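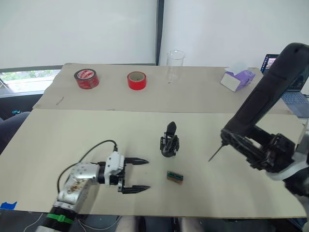
그림 1. 작업대와 두 로봇 팔. 왼쪽 그리퍼 뒤의 검은 케이블이 본문 3장의 대상이다.

양팔 로봇의 기판 집기 작업에서 생긴 그리퍼 오동작의 조사

작성: Raíssa Vieira, Welington Tavares
지도: Nivaldo Amaral
Camargo 실습실, 2021년 11월 14일

1. 과제의 목적

우리 조의 과제는 작은 회로 기판을 왼쪽 팔로 집어서 오른쪽 팔 앞으로 옮기는 동작을 오래 반복하는 것이었다. 목표 반복 횟수는 2000회로 정하였다. 처음 계획에는 고장 조사가 없었다. 그러나 시험이 1783회째에서 중단되었고, 남은 기간의 대부분을 원인을 찾는 데에 사용하였다. 그래서 이 보고서는 집기 성공률보다 그 고장에 대하여 더 많이 쓴다.

2. 일어난 일

왼쪽 팔이 기판 위로 내려가는 중에 그리퍼의 상태 신호가 끊어졌다. 제어 프로그램은 통신 오류를 화면에 표시하고 팔을 정지시켰다. 여기까지는 설계한 대로의 동작이다.

문제는 그 다음이다. 4초 후에 통신이 저절로 돌아왔고, 그리퍼가 아무 확인 없이 닫혔다. 그때 Tavares는 기판의 위치를 고치려고 손을 작업대 쪽으로 뻗고 있었다. 손가락은 물리지 않았고 다친 사람은 없다. 기판은 모서리가 눌려서 사용할 수 없게 되었다. 우리는 비상 정지 버튼을 눌렀지만 이미 그리퍼가 닫힌 뒤였다.

당일 기록은 Daiane Lopes가 작성하였다. 기록에는 오류 표시의 시각, 신호가 돌아온 시각, 버튼을 누른 시각이 있다. 그리퍼가 실제로 움직이기 시작한 시각은 기록되지 않았으므로 신호가 돌아온 직후라고만 쓸 수 있다.

3. 원인 조사

3.1 케이블

먼저 그리퍼 뒤에서 나오는 케이블을 의심하였다. 이 케이블은 위로 한 번 둥글게 돌고 팔을 따라 내려간다. 손목이 돌아갈 때마다 커넥터 바로 옆이 굽는다. 전원을 끄고 케이블을 분리하여 도통 시험을 하였다. 곧게 폈을 때에는 이상이 없었고, 커넥터 가까운 부분을 손으로 굽혔을 때 신호선 하나가 끊어졌다가 다시 이어졌다. 같은 결과를 여러 번 얻었다.

6월에 팔을 조립할 때 우리는 케이블의 길이만 검토하고 굽힘 반경은 검토하지 않았다. 이것은 우리 조의 실수이다.

3.2 제어 프로그램

케이블의 접촉 불량은 통신이 끊어진 이유를 설명하지만, 그리퍼가 닫힌 이유는 설명하지 못한다. Wellington Falcão가 프로그램을 읽고 두 번째 원인을 찾았다. 그리퍼 명령은 Nivier 통신 모듈의 대기열에 저장되고, 통신이 끊어진 동안에도 지워지지 않는다. 마지막 명령이 "닫기"였으므로 연결이 돌아온 순간에 그대로 전송되었다. 팔의 정지는 그리퍼의 대기열에 영향을 주지 않았다.

확인을 위하여 기판을 치우고 작업대 앞에 사람이 없는 상태에서 케이블을 일부러 뽑았다가 꽂았다. 그리퍼는 매번 닫혔다. 비상 정지를 먼저 누르면 그리퍼의 전원이 같이 끊어지므로 닫히지 않았다.

4. 수정한 내용

케이블은 새것으로 교체하고, 커넥터 옆에 고정구를 달아서 굽는 위치를 팔 쪽으로 옮기기로 하였다. 고정구는 Furham 제품을 주문하였으나 아직 받지 못하였다. 현재는 임시로 묶어 두고 팔의 최고 속도를 200 mm/s로 제한한다.

프로그램에는 통신 오류가 나면 대기열을 비우는 함수를 넣었다. 연결이 돌아와도 작업자가 화면에서 재개를 누르기 전에는 그리퍼에 명령을 보내지 않는다. 같은 방법으로 케이블을 뽑는 시험을 다시 하였고 그리퍼는 움직이지 않았다.

실습 규칙도 바꾸었다. 오류 화면이 나온 경우에는 비상 정지를 누른 다음에만 작업대에 손을 넣는다. 이전의 규칙은 "팔이 멈춘 것을 확인한다"이었는데, 팔이 멈추어도 그리퍼는 멈추지 않을 수 있으므로 충분하지 않다.

5. 남은 문제

반복 시험은 처음부터 다시 해야 한다. 중단된 시험의 결과를 새 시험과 합치는 것은 케이블과 속도 조건이 다르기 때문에 적당하지 않다고 판단하였다.

오른쪽 팔의 손 부분에도 같은 통신 모듈을 쓴다. 수정한 함수를 오른쪽에도 적용하였지만 케이블을 뽑는 시험은 왼쪽에서만 하였다. 이 시험은 다음 조가 양팔 동작을 시작하기 전에 반드시 해야 한다.

부록 A: 당일 기록 사본
부록 B: 대기열 함수의 수정 전후 코드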